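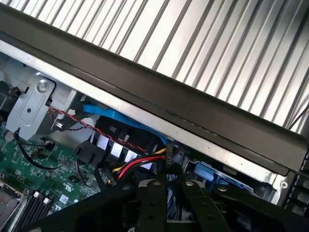

Figure 3. Interior of an open chassis, with the finned heatsink and its shroud at top and the motherboard at lower left. Yellow, red and black power wires run down from the center.

Print this article | E-mail this article
Shares: 48 | Comments: 31

4.2 Cable routing and the order of service

The maintenance literature treats the inside of a computer as a set of parts. Technicians at the Wenilden depot treat it as a set of parts with wires in the way, and on the evidence of our interviews theirs is the better model. Manuals for the machines in our sample give a clear removal order for memory, cards and drives. On cables they offer the advice to "disconnect as needed," a phrase that one technician had copied onto a strip of tape and stuck to his bench.

We therefore recorded, for each of 100 retired machines that came through the depot, which cables had to be unplugged or pushed aside before a given part could be reached. Machines came from two sources: the Lahlou office contract, which supplied the tidy ones, and general returns, which supplied the rest. All had been opened before at least once, and several had been closed again by somebody in a hurry.

Figure 3 gives a fair idea of the conditions. The large parts keep to their places and can be found by anyone who has read the manual. The wiring follows its own plan. A bright blue flat cable, probably for data, curves out from beneath the shroud and bends toward the middle; a thin twisted pair in red and black takes a diagonal path of its own just below it; and the power bundle comes down past the row of black slots or clips before turning left. Three kinds of cable share one small neighborhood, and a hand going in for any of them will meet the other two.

We sorted obstructions into two grades. A soft obstruction can be moved with a finger and stays moved for as long as the finger is there. A hard obstruction must be unplugged. The distinction looked clean on the coding sheet and gave us a good deal of trouble at the bench, where a cable that one coder nudged aside was a cable the other coder felt obliged to disconnect. Agreement improved after we added a rule that any cable which sprang back twice counted as hard. Ayman Ramadan, who proposed the rule, would like it noted that he had wanted it to be once.

Of the 100 machines, 48 had at least one hard obstruction between the open side and the memory slots. We had expected the figure to be lower. Memory is the part most often replaced in the field, and one might suppose that the people laying out the wires had been told. In 31 machines the obstruction was a power bundle. The others were held up by data cables, apart from a few in which a fan lead too short for its own connector had been stretched straight across the opening like a washing line.

Thin twisted pairs deserve a separate remark. They block almost nothing, weigh almost nothing, and were the wires most often pulled loose by accident during our trials. Coders tended to see them late. The Devavano checklist, which the depot adopted in December, asks the technician to find and name every thin pair before touching anything else. Technicians described this step as insulting and then, in most cases, did it.

Clips and tie points were less help than hoped. Where a machine had them, they were often left empty, the cable having been routed past them by a shorter way. The Zondel layout guide recommends a tie point near each bend. Our machines suggest that a tie point near each bend will be used by the first person to assemble the unit and by no one who opens it afterward. Retying takes time, the cover shuts without it, and the next person to complain will be somebody else.

Two limits should be kept in mind. Our sample is made up of retired machines, so it says little about how the wiring looked when it left the factory. Coders also worked with the chassis lying flat on a bench under good light. Field staff reported doing the same jobs under desks, at an angle, with a flashlight held in the teeth. We made one attempt to reproduce this and have left the results out of Table 2 at the request of the coders.

The times for memory replacement, with and without a hard obstruction, are taken up in Section 4.3.

Last updated: March 2, 2022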